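Unit 6 — Handheld gripper kits: what you get, what to check
Course notes, Automation Products in Practice (Arash Taheri)
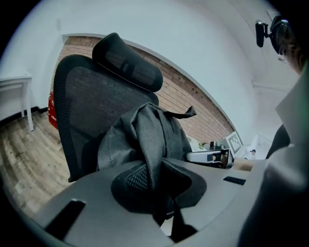
so the kit under review this unit is the Follel, sold by Stollov. Two grippers in the case, one per hand. You hold them, do the chore yourself, the recordings go off to train a robot arm later. Compare with the Fallahi kit from October — single hand, cheaper, fine for pick and place, poor for anything with cloth.

Read the spec sheet BEFORE lab. Last group didn't.

What the vendor sells
- the pair of grippers, chargers, carry case
- fiducial markers, mounting bits
- recording software, one seat (extra seats cost extra, ask for the price in writing)
- a half-day of setup help by video call

What the vendor doesn't sell, or sells separately
- storage. You will run out.
- spare pads. Mitra Kordestani's notes from her trial say order these with the kit, shipping later was slow
- labeling. Flistis offers it as a service, billed by recorded hour. Contract terms next unit.

Soft goods

Bags, towels, shirts. Most demo reels show blocks and cups because rigid things behave. Fabric folds, slides, hides its own edges. Things to look at when you review a kit on fabric:

Grip. Does the pad hold one layer or does it need a bunched handful? Try both. Thin nylon and heavy canvas give very different results so write down which you used.

Straps and loops. They end up in places you didn't plan. Note every time one catches on the tool housing.

View. Camera on the tool sits close to the work, so a big piece of cloth can fill half of what it sees. Check wether the other hand's marker is still visible during the hard part of the task. If it goes missing for long the track drifts, and you find out at export.

Hand fatigue. Do 25 repeats without a break, then ask the operator. Keyvan Shojaei's comment after his set: "thumb is done, wrist ok." That goes in the report, as is.

Task wording

Keep it short and keep it the same for every repeat. "Move the bag from the chair to the table" is a task. "Tidy up" isn't, at least for this unit. Start position matters too — agree on one, tape it if you have to. Ordinary rooms are better than a bare bench for this, the buyer will be using it in ordinary rooms.

Scoring sheet (fill in by hand, then type up)
Setup time, box to first recording
Failed recordings and why
Drops
Re-grips
Battery at start / at end
Comfort, 1 to 5, both hands seperately
Would you buy it, for what job, at what price

Last line is the one I read first.

Questions that came up in class

Golnar asked if you can mix brands, left hand from one kit and right from the other. Vendor says no. Software treats them as a pair. Haven't tested it.

Arlindo asked about left handed operators. Housing is the same shape both sides but the trigger travel felt stiffer on the left unit we have. Could be just our unit. Ask Stollov on the call.

Warranty — pads count as wear parts, not covered. Housing is covered unless opened. Don't open it.

For next time: finished sheet plus one page, plain language, written for a buyer with no robotics background. Bring the charger back with the case, both of them.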